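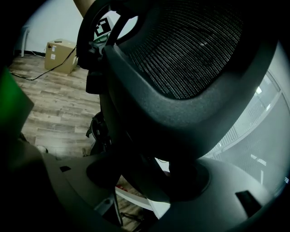 Mesh oder Polster, ich komme bei der Frage nicht weiter und hätte gern ein paar Meinungen. Wir richten unser Büro neu ein, 4 Arbeitsplätze, Laminatboden, viel Glas. Die Stühle dort haben eine schwarze Netzrückenlehne, die feinen Fäden laufen quer und sind in einen dicken Kunststoffrahmen gespannt. Den Rahmen finde ich stabil, aber ich frage mich, wie das Netz nach ein paar Jahren aussieht. Beim alten Stuhl (Dobson, Polster, gebraucht übernommen) war nach vier Jahren die Sitzfläche durch, der Rücken noch tadellos. Meine Fragen also: Hängt so ein Netz irgendwann durch? Und kann man es einzeln tauschen?

Gruß
laminatleger_hb

kante22 schrieb:
Kommt auf die Spannung an. Billige Netze sind geklebt oder nur eingeklemmt, die geben nach. Bei den besseren ist das Gewebe in eine Nut im Rahmen eingezogen. Einzeln tauschen geht theoretisch, praktisch bekommt man die ganze Lehne als Ersatzteil. Bei Rukmont habe ich das einmal gemacht, Schrauben lösen, alte Lehne ab, neue dran. Dauert 20 Minuten, wenn der Inbus passt.

Wiebke_M schrieb:
Netz würde ich jederzeit wieder nehmen. Im Sommer klebt der Rücken nicht, und staubsaugen kann man es auch. Wichtiger finde ich die Sitzfläche. Ein Netz im Sitz ist Geschmackssache, mir drückt da nach zwei Stunden die Vorderkante in die Oberschenkel.

torsten.k schrieb:
Da muss ich widersprechen. Ich sitze seit Jahren auf einem Netzsitz und merke von der Kante nichts. Wenn es drückt, ist der Stuhl zu hoch eingestellt oder die Sitztiefe stimmt nicht. Das liegt dann nicht am Material.

Wiebke_M schrieb:
Ich bin 1,60, bei mir ist die Sitztiefe immer das Problem. Ganz nach vorn geschoben ist sie bei den meisten Modellen immer noch zu lang. Für große Leute mag das anders sein.

laminatleger_hb schrieb:
Danke schon mal. Zur Größe: Bei uns geht es von 1,63 bis 1,94, also wird einer immer meckern. Ich hänge noch ein Bild an. Der Schreibtisch läuft als lange weiße Fläche durch den Raum, die Stühle müssen also auch von der Breite her nebeneinander passen.
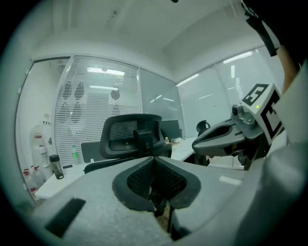
Vorne der graue Sitz mit dem Netzfeld, dahinter der schwarze Stuhl mit Kopfstütze am langen Tisch.

kante22 schrieb:
Der Sitz mit dem helleren Rand ums Netz gefällt mir. Bei so einem Aufbau liegt man mit den Oberschenkeln vermutlich eher auf dem Rand als auf dem Netz, deshalb würde ich auf jeden Fall eine Stunde probesitzen. Fünf Minuten im Laden bringen nichts.

Zum Boden: Bei Laminat unbedingt weiche Rollen nehmen. Serienmäßig sind oft harte drauf, die sind für Teppich gedacht. Den Unterschied erkennt man meist an der Farbe, weiche Rollen haben in der Regel eine zweifarbige Lauffläche.

Yevdokiia Savchuk schrieb:
Ich habe letzten Mai für unsere Kanzlei Stühle ausgesucht und kann zur Kopfstütze etwas sagen. Wir hatten zwei Modelle zum Testen da, eines von Beverer und eines von Ranthorpe. Beide mit Kopfstütze. Benutzt hat sie fast niemand, am Bildschirm sitzt man dafür zu weit vorn. Beim Telefonieren ist sie angenehm, mehr aber auch nicht. Wir haben dann ohne bestellt und nur für einen Kollegen mit Nackenproblemen eine nachgerüstet. Das geht nicht bei jedem Modell, vorher fragen.

torsten.k schrieb:
Sehe ich anders. Ich lehne mich beim Lesen zurück und will die Kopfstütze nicht mehr missen. Man muss sie nur richtig einstellen, sie gehört an den Hinterkopf und nicht in den Nacken. Die meisten lassen sie so, wie sie aus dem Karton kommt.

Yevdokiia Savchuk schrieb:
Eingestellt waren sie, das hat der Händler gemacht. Die Leute wollten sie trotzdem nicht. Ich würde einfach die fragen, die später darauf sitzen.

gregor_74 schrieb:
Kurze Frage dazwischen: Hat jemand Erfahrung mit den Blättern an den Glaswänden? Wir haben auch eine Trennwand aus Glas und brauchen irgendeine Markierung, weil schon zweimal jemand dagegengelaufen ist. Die dunklen Blattmotive auf dem zweiten Bild finde ich nett.

laminatleger_hb schrieb:
@gregor_74: Die waren schon dran, als wir eingezogen sind, zum Hersteller kann ich leider nichts sagen. Die Jalousien an der Glaswand übrigens auch. Die sind praktisch, aber die Lamellen stauben schnell ein.

@kante22: Der Hinweis mit den Rollen ist gut, daran hatte ich nicht gedacht. Ich schaue heute Abend nach, was montiert ist. Bodenmatten möchte ich vermeiden, die rutschen, und man bleibt mit den Rollen an der Kante hängen.

kante22 schrieb:
Matten brauchst du mit weichen Rollen nicht. Nur ab und zu die Haare und Steinchen rausholen, sonst gibt es trotzdem Kratzer. Ein Satz hat normalerweise fünf Stück, Stiftdurchmesser vorher messen – meistens 11 mm, es gibt aber auch 10.

Wiebke_M schrieb:
Und frag nach verschiedenen Sitzgrößen. Manche Hersteller bieten dasselbe Modell mit kurzem und langem Sitz an. Von 1,63 bis 1,94 mit einem einzigen Stuhl, das wird nichts.

laminatleger_hb schrieb:
Dann wird es wohl auf Netzlehne für alle und verschiedene Sitze hinauslaufen. Die Kopfstütze frage ich einzeln ab. Ich lasse mir jetzt 2 Stühle zur Probe schicken und melde mich, wenn jeder eine Woche darauf gesessen hat.

torsten.k schrieb:
Mach das. Und schreib bitte dazu, wie hoch ihr den Tisch eingestellt habt, sonst kann man die Sitzhöhen nicht vergleichen.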